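Chapter 4
Teaching by Hand: The Handheld Gripper Pair

I built my first gripper in February, on a bench at the Berby workshop, and it couldn't pick up a sock. It could pinch a sock. Then the sock slid out, every single time, and I went home grumpy.

If you've worked through Chapter 3 you have one finger module that opens and closes without binding. Good – leave it on the bench, we need it again. In this chapter we make 2 of them, mirror images, and we do something that felt like cheating the first time I tried it. We take the motorized arm away completely and hold the grippers ourselves!

My friend Shinji Yoshida talked me into this. I had spent 60 evenings writing motion code for the arm I call Bririlach, and he watched it miss a dish towel and asked why I didn't just show it. So I did. You squeeze, the tips close, and the computer writes down how far and when.

By the end of the chapter you should be able to:
Mount a left and a right gripper so the tips meet squarely
Route the cables so they don't tug at your wrists
Record a fold from start to finish and play the numbers back

You'll need both finger modules, two top plates, the cable set from Chapter 2 and a garment you don't care about.
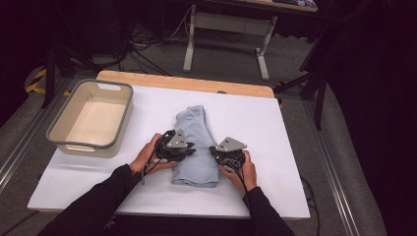

Cloth is where I want you to start, even though blocks are easier. A block forgives a sloppy grip and you learn nothing from it. Work on a smooth, pale surface, and bring the tips in from both sides so they face each other across the fabric, with your thumbs low and near the cloth. Leave a bit of slack in the left cable so it can loop down past your wrist. Go slowly around a thick hem, where the layers stack up and the tips like to skate.

4.1 Left and Right Are Different Parts

Print the left body first. The screw holes are mirrored on the right one, and I have a drawer of wrong ones to prove it.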